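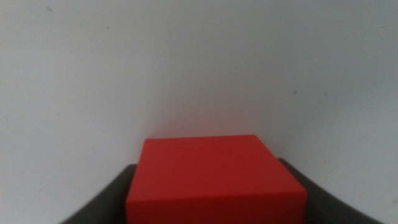 Section 4: Laying out and fixing the first course

Read this section before you open the second carton. It covers the edging blocks for the Plemia raised garden bed, from the marked-out ground to the finished first course. Section 3 must be complete, with the base trench dug, levelled and tamped. Fitting the liner and the Drorik irrigation line is covered in Section 5.

Terms used in this section

Course: one full layer of blocks around the bed.
Starter block: the block at the corner you begin from. It has a moulded peg on one end only.
Running block: a standard block with a socket on one end and a peg on the other.
Closer: the shorter block that finishes each side.
Key strip: the flat strip that slides into the groove on the underside of a block and ties it to its neighbour.

What you will need

Tape measure
Spirit level, the longer the better
Rubber mallet
String line and pegs (left in place from Section 3)
Bedding sand, washed
Stiff hand brush
Work gloves and eye protection
Prudik joint adhesive, one cartridge, and a caulking gun

The key strips are packed in a flat sleeve taped inside the lid of the first carton. If the sleeve is missing, do not go ahead without it. The first course cannot be locked later without lifting every block.

CAUTION: Blocks are heavier than they look once they have been standing in the rain. Lift them one at a time, with your knees bent, and keep your fingers out from under the edge when you set them down.

CAUTION: Do not cut blocks with an angle grinder. The dust is harmful and the cut edge will not take the adhesive. Closers are supplied so that no cutting is needed on a standard layout.

4.1 Preparing the bed

1. Check that the string lines are still tight. If a peg has been knocked, re-measure both diagonals as described in Section 3. The two measurements must match.

2. Sweep any loose soil out of the trench. Pull out roots thicker than a pencil.

3. Tip in bedding sand and spread it with the back of a rake. Tamp it lightly, then draw a straight length of timber along the trench to level it off.

4. Lay the spirit level on the timber and check along each side, then across from side to side. Add or scrape away sand as needed.

5. Mist the sand with a garden hose set to a fine spray. It should hold together when squeezed in your hand but should not drip.

Note: On clay ground, water can sit in the trench after heavy rain. If you see puddles the morning after rain, dig a shallow drain at the lowest corner and fill it with coarse gravel before you add the sand.

Note: The bed may be set on a fall, but every course must be level. Start at the lowest corner and step the trench up to suit. Stepped layouts need the extra closers in the slope kit, sold separately.

4.2 Setting the starter block

1. Choose the corner that will be seen most. Small gaps tend to build up towards the far end of the run, and they are easier to hide at the back of the bed.

2. Turn the starter block so the groove faces down and the peg points along the longer side of the bed.

3. Lower it onto the sand with its outer face lined up with the string. Leave a sliver of daylight between block and string. A block that touches the string will push it out and the whole side will bow.

4. Tap the top with the mallet, working from the middle to the ends.

5. Check for level in both directions. If the block rocks, lift it, loosen the sand with your fingers and set it again. Packing sand in under one edge will not last through a winter.

Take your time over this step. All the other blocks in the course are set from this one.

4.3 Laying the running blocks

1. Slide a key strip halfway into the groove of the starter block. The ribbed side of the strip faces up.

2. Bring the first running block up to it with the socket facing the peg. Guide the free half of the key strip into the groove as the block goes down.

3. Push the two blocks together by hand until the joint closes. If it stays open, separate the blocks and brush out the socket. Sand in the socket is the usual trouble.

4. Tap the block level with its neighbour. Lay the spirit level across the joint.

5. Carry on along the side, fitting a key strip at every joint.

6. After every 3 blocks, stop and sight along the top from one end. It is far quicker to correct a drift now than at the corner.

7. Finish the side with a closer.

Do not use adhesive yet. The whole course is laid dry first.

Note: Slight differences in shade between cartons are normal. If this matters to you, open all the cartons before starting and mix the blocks as you lay them. The colour evens out a little over the first summer.

4.4 Turning the corners

1. Set a corner block at the end of the side, with its peg pointing along the next string line.

2. Hold a builder's square against the inside of the corner. If you do not have one, measure 3 units along one side and 4 along the other. The line between the two marks should be 5 units long when the corner is square.

3. Lay the next side as in 4.3.

4. At the last corner, expect the final closer to be snug. Ease the blocks on either side apart at the top, drop the closer in and press all three down together.

If the last gap is too small for the closer, look for an open joint or a bowed side before doing anything else. If the gap is too large, check that a closer has not been used somewhere in place of a running block. They are easy to mix up when stacked end on.

4.5 Fixing the course

Adhesive is applied only when the course is closed, level and square. Surfaces must be dry to the touch. Do not apply it if the temperature is below 9 °C or if rain is likely before evening.

1. Number the blocks lightly in chalk on the inside face, starting from the starter block.

2. Lift the first running block and lay it beside its place. Leave the key strip in the starter block.

3. Run a single bead of adhesive down the socket. The bead should be no thicker than a drinking straw.

4. Put the block back, press the joint closed and hold it for a slow count of ten.

5. Wipe off any squeeze-out straight away with a damp rag. Cured adhesive has to be scraped off and will leave a mark.

6. Work around the bed in the same direction.

7. Leave the course undisturbed for 4 hours before going on to Section 5. In cool weather, leave it overnight.

CAUTION: Wear gloves and avoid breathing the vapour. If adhesive gets on your skin, wash with soap and warm water. If it gets in your eyes, rinse with clean water and see a doctor.

4.6 Checks before you go on

Every joint has a key strip.
The top of the course is level on all sides.
The two diagonals match.
No block rocks when you press on one end.
The string lines and pegs have been removed and the holes filled.
The outer edge of the trench has been backfilled and trodden firm.

Fill in the record card at the back of this guide. You will need the batch number from the end of each carton if you make a warranty claim, so keep the labels until the bed is finished.

4.7 Common problems

A block has sunk after rain. The sand beneath it was not tamped, or water is running in from uphill. Lift the block, top up the sand, tamp and reset. If it sinks again, put in the gravel drain described under 4.1.

The peg has broken off. The block can still be used at the end of a side next to a closer, with adhesive on both faces. Do not use it in the middle of a run.

White powder on the surface. These are salts drawn out as the block dries. Brush them off with a dry brush. Do not use acid cleaners or a pressure washer.

The corner has opened up. The bed was filled before the adhesive had cured, or the outside was not backfilled. Dig the soil back from the corner, close the joint with a strap and apply fresh adhesive.

Replacement blocks, closers and key strips can be ordered through the Alemneh parts desk. Quote the batch number and say which course the part is for, as the upper courses use a different groove.

Section 4 revised June by Ramil Pascual. Replaces the loose sheet supplied with earlier cartons.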